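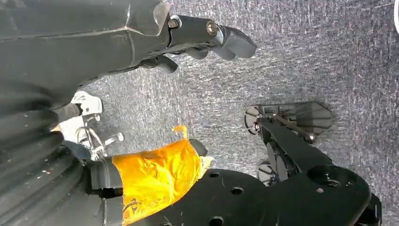 My aunt left me her church cookbook collection, and last month I finally started reading the notes she wrote in the margins. She was a lay minister for most of her life and used whatever paper was close by, so there are prayers next to the pie crusts. I have been reading them on the floor, on gray speckled carpet with the same low pile as the fellowship hall she preached in before they had pews. One note says only "Ask Gwenllian about Thursday."

Gwenllian Gwilliam is 70 now and still leads the evening service. I called her. She didn't know which Thursday it was, but she remembered that my aunt kept a list of people to visit and never shared it. We talked for over an hour, mostly about the year the congregation split over the hymnals. My aunt stayed with the smaller group. I was a kid and thought it was about the color of the covers. 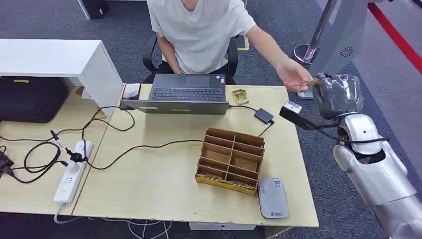 The other thing I found was half of a sermon, tucked in at page 200 between two casseroles. It is about the book of Ruth and it stops where Ruth goes out to the field. I don't know if she ever gave it. The handwriting gets bigger toward the bottom – she did that when she was tired.

I haven't been a regular at any church since college. My friend Ketsara Klinhom grew up going to temple with her grandmother and says she misses the sitting still more than anything else. I think I miss the singing. I went back two Sundays ago and knew most of the words.

Gwenllian wants to read the Ruth pages at a service in July. I said yes, and she asked if I would read them myself. I told her I'd think about it. I have typed up the first page so far, and there are a couple of words in the second paragraph I still can't make out.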